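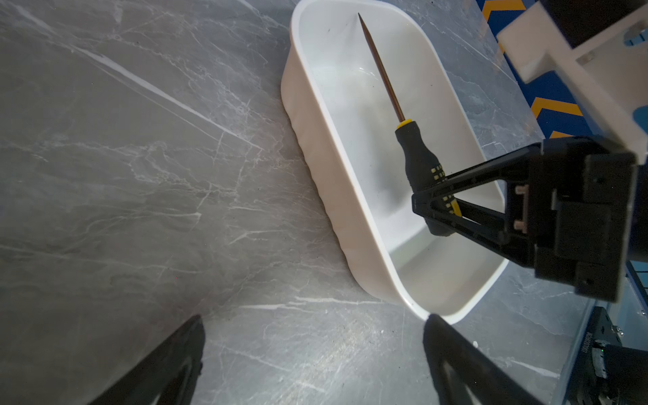

Wrist camera view, tray task. The open-frame finger of the second arm is at the screwdriver handle.

Hevard Gripper Comparison Set: Data Card

Maintained by Ehsan Minhas and Hakim Ismail
Version date: 28/11/2023

Summary

The Hevard Gripper Comparison Set is a collection of two-arm tabletop recordings made to compare finger designs on small hand tools. It was prepared for groups that must choose fingers for a low-cost arm and want to see how each design behaves on the same objects, under the same controller, with the same camera. The set contains 1000 episodes covering 19 objects. All episodes were recorded under operator control.

The set is intended for comparison first and for policy training second. Users who need a large training corpus should combine it with other sources.

Finger designs

Two designs are included.

Mandagi: a black, open-frame finger with angled struts. The frame gives slightly under side load and closes around rounded handles.

Uvitz: a solid, tapered finger with a narrow tip. It is stiffer than the Mandagi finger and is better suited to flat or thin parts.

Either design may be fitted to either arm. The field finger_left and the field finger_right give the design in use for each episode. Users should read these fields and should not infer the design from the images, as the fingers are often partly hidden by the object or by the other arm.

Tasks

Tray pick. A tool lies in a white plastic tray. One arm grasps it by the handle, lifts it clear of the rim and holds it for two seconds.

Tray handover. As above, after which the second arm takes the tool and the first arm releases it.

Tray return. A tool is placed back in the tray without touching the rim.

The screwdriver is the reference object for all three tasks. It has a long thin shaft and a thicker, rounded handle, so a grasp that is off center tends to let the tip swing. Each recording session starts and ends with screwdriver episodes in order that wear and calibration drift can be checked.

Cameras

Each arm carries one small camera at the wrist. A fixed overhead camera covers the full table. The wrist cameras see the tips of their own gripper along the lower edge of the image, and this region may be masked if a model is found to rely on it. The tabletop has a gray marble pattern with bright veins. Edge-based segmentation methods may respond to the veins, and users of such methods should inspect their results before reporting them.

Controller

Both arms run the Hustorow controller, release 21, with the same gain file for all episodes. Grip effort is limited to the same value for both finger designs. No tuning was done per object. This decision lowers the success rate of both designs on heavier tools, and the reported rates should not be taken as the best that either finger can reach.

File layout

episodes/ one folder per episode, numbered from zero
meta/objects.csv object names, masses and tray positions
meta/fingers.csv finger design and pad age, by episode
meta/outcomes.csv outcome label and reviewer initials
calib/ camera and arm calibration, by session

Outcome labels

Each episode is labeled success, slip, miss or collision by a reviewer who did not operate the arms. Contact between a finger and the tray wall counts as a collision only if the tray moves. Episodes on which two reviewers disagreed are kept and carry the flag disputed.

Known limitations

Room lighting was not controlled, and the white tray can take on a warm tint. Exposure is locked within a session but differs between sessions.

Joint readings for the second arm lag the images by some 100 milliseconds in the sessions recorded in June. A correction script is provided in calib/, and it is not applied by default.

Tray walls block part of the wrist view when the arm approaches at a low angle.

Access and corrections

The set may be used for research and teaching. Redistribution of modified copies requires that the changes be listed in a file named CHANGES at the top level. Errors in labels should be reported to the maintainers with the episode number and the name of the camera stream concerned.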